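**Old desktop will not start after I move to new apartment**

*Posted by Byung-chul Jang, August 2020*

Hello everyone. I moved last month and my desktop traveled in the back of a van for 46 miles. Now when I press the power button, the fans turn for one second and stop. There is no beep and no picture on the monitor. The repair shop on Maldonado Street wants 100 dollars only to look at it. The computer is nine years old, so I don't want to pay so much. What should I check by myself first?

I already tried another wall outlet and another power cable – same result.
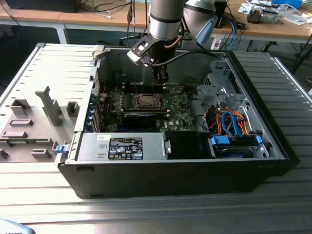 I have one screwdriver and some patience. My files are on a backup disk, so I am not afraid to lose them.

**Si-eun Ma**

Unplug it, hold the power button for ten seconds, then lay the case on its side and open it. After a van trip, the graphics card and the memory often sit a little crooked. Take out the memory sticks and push them back until both clips close. Do the same with the card. Check also the small four-pin or eight-pin power plug near the processor, people forget this one.

If it is still the same, try with one memory stick only, then with the other one. My cousin's machine did exactly this after moving, and it was one bad stick.

**Plenier**

power supply. always the power supply. buy new one

**Grenness**

It can be the power supply, but please borrow one for testing before you buy. I paid for a new one in December and my problem was a loose screw behind the motherboard – it was touching where it should not. Shake the case gently and listen.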